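Home | Issues | Contents | Authors | Search
Last updated: October

4. Small things on a plain surface

We have always been fond of play kitchens, and it seemed right to give a whole section to the few pieces that came up most often in our talks with families at Flusell and at the Dương centre. There were 78 households in all, and a good many of them kept a red box with a white handle somewhere near the middle of the game. Some called it the oven, some the toaster and some simply the drawer, and we have let all three names stand, as the children did. A little carton tended to live close by, ready to be put away or brought out again.
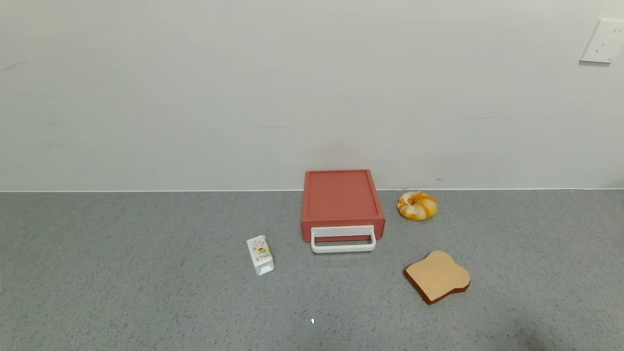
Why do children go back to a drawer that has nothing in it? Most parents told us that the pulling and pushing is the pleasure, and that whatever goes inside can be settled later on, or forgotten altogether.

We heard much the same in the older letters kept at Breltetti, where a mother writing in 1916 grumbles, rather sweetly, that the dresser is opened and shut all morning long and never a cup put in it. Her complaint would have been well understood by the parents in our own study, 75 of whom said the opening came before the filling. A big handle helps a great deal, of course, and so does a low front that lets a small hand reach over and in.
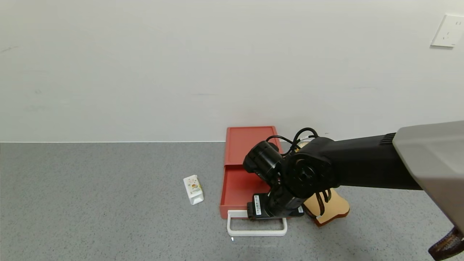 Figure 4a. The red unit with its drawer open, a small white carton to the left.

It may be worth adding a word on where the pieces are set down. In the Cadura notes, which we lean on throughout this paper, a plain background is recommended for the first six visits, so that a bright toy is easily found again after a pause for a drink or a story. We kept to that advice and were glad of it. A speckled grey surface is kind to coral and brick reds, and parents remarked more than once how cheerful the colour looked against it.

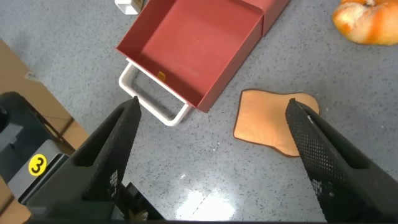
Figure 4b. Inside of the red drawer, seen from above and empty.

The matter of what goes into the drawer, and in what order, is taken up in Section 5, along with the families' own drawings.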